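플론돈 수공예 공동판매장 운영회의 회의록

읽는 시간 3분

일시: 2022년 9월 18일
장소: 플론돈(Flondon) 공동판매장 2층 회의실
참석: 입점 공방 대표 및 판매장 운영 담당
기록: 운영 사무국

1. 전차 회의록 승인
전차 회의록은 수정 없이 승인되었다. 도자 진열대 조명 교체 건은 견적이 도착하지 않아 차기 회의로 이월하였다.

2. 입점 신청 심사
이번 분기 입점을 신청한 공방은 일곱 곳이며, 제출된 견본과 제작 공정 설명서를 기준으로 심사하였다. 직조 공방 푸통(Phuthong)과 목선반 공방 하데일(Hardale)의 입점을 승인하였다. 푸통은 손으로 짠 식탁보와 어깨걸이를, 하데일은 물푸레나무 그릇과 촛대를 판매한다. 나머지 신청 건 가운데 세 곳은 완제품 매입 비율이 확인되지 않아 보완 자료를 요청하기로 하였으며, 그 외 신청자에게는 사무국이 서면으로 결과를 통보한다.

푸통의 진열 위치는 동쪽 벽면으로 한다. 직사광선에 의한 변색 우려가 제기되어 창가 배정은 제외하였다.

3. 위탁 수수료 및 정산
현행 수수료율은 유지한다. 다만 주문 제작품의 경우 계약금 수령 시점에 수수료를 공제하던 방식을 변경하여, 완성품 인도 후 일괄 공제하기로 하였다. 변경된 방식은 10월 접수분부터 적용하며, 이미 계약이 체결된 주문에는 종전 방식을 따른다.

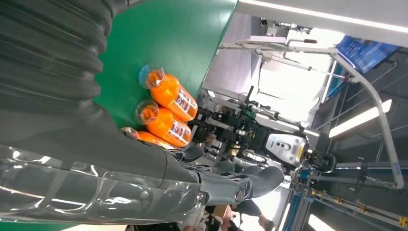 정산서 양식에 관하여는 품목별 재고 번호를 함께 기재해 달라는 요청이 있었다. 현재 등록된 위탁 품목은 127점이며, 이 중 일부는 가격표의 번호와 대장의 번호가 일치하지 않는다. 각 공방은 자체 목록을 대조한 후 정정 사항을 사무국에 제출하여야 한다. 제출이 없는 품목은 대장의 기재를 기준으로 정산한다.

4. 표시 기준
'수제' 표시의 범위를 두고 논의가 있었다. 금속 장신구의 잠금 고리와 같은 부속은 기성품 사용을 허용하되, 주된 부분의 성형과 마감은 공방에서 직접 수행한 것에 한하여 표시를 인정한다. 염색을 외부에 의뢰한 직물은 꼬리표에 그 사실을 병기한다. 양초와 비누의 성분 표시는 별도 안건으로 다루기로 하였다.

5. 가을 장터 준비
가을 장터는 10월 중 판매장 앞마당에서 개최한다. 공방당 탁자는 약 2개까지 배정하며, 추가 탁자는 잔여 공간을 확인한 후 신청순으로 제공한다. 스토르킥(Storkik) 공방이 요청한 물레 시연은 배수 설비가 가까운 북측 구역에서 진행하는 조건으로 승인하였다. 포장지는 판매장에서 일괄 구매하고, 쇼핑백은 각 공방이 준비한다. 우천 시 행사는 1층 전시실로 옮겨 진행하며, 이 경우 시연은 취소한다.

6. 기타 사항
반품 접수 기록지의 보관 장소를 계산대 하단 서랍으로 변경하였다. 주문 제작품의 반품 기준이 안내문마다 달리 적혀 있다는 지적이 있어, 사무국이 문안을 통일하여 차기 회의에 상정한다.

이상으로 안건 심의를 마치고 폐회하였다.

공유 7 | 댓글 2

관련 글
- 위탁 판매 계약서 개정 안내
- 입점 신청용 공정 설명서 작성 요령
- 가을 장터 탁자 배정 신청
- 직물 및 염색 제품 꼬리표 기재 기준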